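Home | Reviews | Workshop | About | Contact

Print this page | E-mail this to a friend

Two months with the Pikix two-arm kit

9/22/22

I ordered the Pikix bench kit from Olholm in winter and have now had it long enough to say something useful. It is sold as a learning kit for people who want to try two-arm work at home or in a small workshop. I paid for it myself and Olholm doesn't know I am writing this.

What you get

Two arms, two grippers, two wrist cameras, a power supply and the cables. You also get a licence for the Gallovus software, which records your demonstrations and trains a model from them. The computer is up to you. Mine is a few years old and copes, although training runs overnight.

The cartons were well packed. One bag of screws was the wrong size and the replacements came in the post nine days later. I fitted everything with screws from my own drawer in the meantime.

Assembly

The manual allows an afternoon. I took a weekend, mostly because I ran the cables the wrong way the first time and had to strip the second arm back to the elbow. The diagrams on pages 14 and 15 show the left arm only and you are expected to mirror them. I would have liked a second set.

Calibration is better. The software steps you through each joint and tells you plainly when one is out. I redo it on Monday mornings or whenever I have bumped something.

Software

Gallovus is organised and fairly dull, and that suits me. You name a task, record runs, throw out the bad ones and press train. The colour-coded timeline makes it easy to find the spot where a run went wrong. The help pages are thin. For anything past the basics I relied on the Zawadzka guide, a free set of notes that another owner put online, and it is clearer than the official material.

There are two things I would change. The program forgets my camera exposure settings every time it restarts. It also stores every run at full size, and I filled a drive before I realised there was a setting to prevent it.

The sorting task

I have spent most of my time on sorting toy bricks into bins by colour. It is a cheap task to set up, and the pieces don't mind being dropped. I recorded some 200 runs before the results were worth looking at, and a further 30 after I moved the lights.

The wrist cameras matter more than I expected. Each one sees its own fingers close up and often the other gripper as well, so you can check how the arms share the space. A blue brick sitting against a red one is the sort of start I now include on purpose. With only well-spaced bricks in the training set, the arms did poorly on anything touching. 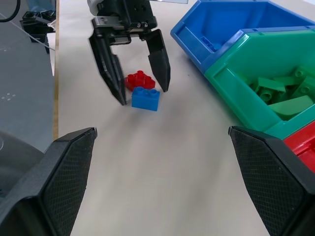

Faults and repairs

One gripper motor began to click in the fifth week. Olholm sent a new one under warranty and asked for the old one back, postage paid. Fitting it took me half an hour.

The finger pads are a wear item. Spares are sold in pairs and I have a set in the cupboard, though the originals are still on.

Cost

The kit was $2,000 with freight. Add $700 if you need a computer that can do the training, and a solid table if you haven't got one. A lighter table will wobble when both arms move at once, and the cameras pick that up.

I would buy it again at that price. Anyone who only wants one arm should look at the smaller Pikix, which uses the same grippers and the same software. Olholm says the next software update is due in October, and I will add a note to this page once I have it installed.

Print this page | E-mail this to a friend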